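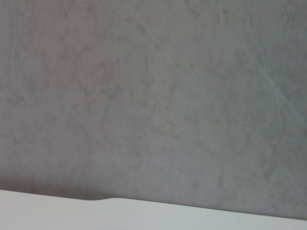 I want to tell a small story about a gray kitchen surface, for people who are now choosing one. It will be a few posts, sorry in advance.

When we moved to Lolville, I wanted a white worktop. Everybody in my family said white is clean, white is bright. Then I saw gray samples in the Rissanen shop and I could not stop touching them.

The one I liked is gray with darker clouds in it. In the morning it looks cool, almost blue. In the evening, with the lamp on, it becomes a little pink-brown. I did not expect this from one gray color.

I took the sample home and kept it next to the stove for 21 days. I think this was the best decision in the whole project. In the shop everything looks good, because the light there is made for it.

Price, because people always ask me: I paid 489 for the piece, cut to size. Delivery was extra. The other offer, from Villico, was cheaper but they had only a shiny finish, and I wanted matte.

About matte. It hides fingerprints very well. It hides crumbs too, and this is good and bad. I wipe the same place two times now, once with my eyes and once with my hand.

Thin pale scratches you will see when the light comes from the side. On the busy half of the pattern they disappear for me. On the calm half they do not. So if your pattern is uneven like mine, think which end goes where you work the most.

I did not think about this. My bread corner is on the calm end, of course.

Some of you wrote that it is possible to rub scratches out with oil. I tried it in a corner with a drop of sunflower oil. I got an oily corner. Please ask your seller before you try such things, materials are different.

What I use every day: warm water, a drop of dish soap, a soft cloth, then a dry cloth. The dry cloth matters. Without it there are gray clouds from the factory and also white clouds from our tap water.

I own 2 cutting boards now and they live on the worktop, so I have no excuse. Before, they were in the drawer under the oven and I was lazy.

Somebody asked if the dark pattern makes the kitchen gloomy. For me no, but my walls are light and the window is big. In a narrow kitchen I would ask for a paler sample and look at it on a rainy day.

Next month I must choose the wall part behind the stove. I have 4 samples from Droder standing there already, all plain. I will write again when I know which one can live with the clouds.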